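Zalby Dog Club News
30 March 2020

Spring coat care for double-coated breeds

Most double-coated dogs in the Fletambridge area will blow their undercoat in the next few weeks. Brush outdoors if you can, starting at the back legs and working forward. An undercoat rake does more than a slicker brush at this stage. Keep sessions to 22 minutes or less for young dogs.

Do not shave the coat. It protects the skin from sun, and on older dogs it may grow back patchy.

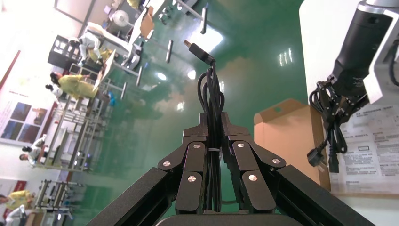

Club notices

The April grooming clinic at the Astow hall is postponed. Members who paid the fee will have it credited to the next clinic. The club's 4 loan dryers can still be reserved by leaving a message at extension 303.

Membership renewals are due by the end of April. Mail the form to P.O. Box 887, Fletambridge, and write your dog's registered name on the back of the check. Breed entries for the Orbán Trophy will open once a new show date is set.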